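Guides > Kitchen > Clearing Up > Spilt and Leftover Dry Rice

Clearing a table after weighing out rice

Dry rice is easy to deal with while it stays dry. Keep the wet items at one end of the table and the rice at the other, and finish the rice first.

1. Put the rice tray flat on the table, well away from the dish rack. A dark tray is preferable, as single grains show up against it.

2. Tilt the tray slightly and draw the grains to one end with a dry pastry brush. Do not use a cloth. Grains lodge in the weave and end up in the sink.

3. Pick out any husks or discoloured grains before pouring. A standard batch here is 473 g, and sorting it takes 20 minutes.
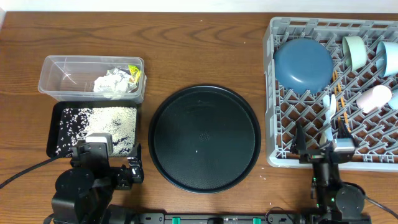

4. Pour from a corner of the tray into a dry, lidded tub. The Bovora tub has a 95 mm opening and needs no funnel. Label it with the month of purchase, e.g. May.

5. Collect wrappers and used paper in one open container and empty it into the bin in a single trip.

6. Rack the washing-up last. Bowls go upside down. Cups may lie on their sides if the rack has no pegs, but turn them once so that water does not collect inside the rim.

7. Wipe the table along the grain with a barely damp cloth, then dry it.

Comments (3)

Morikawa
Step 2 works with a clean paintbrush too.

Mahnaz Mazandarani
What tub size for a full batch? Mine overflowed at step 4.

Fodari
One litre is plenty for 473 g.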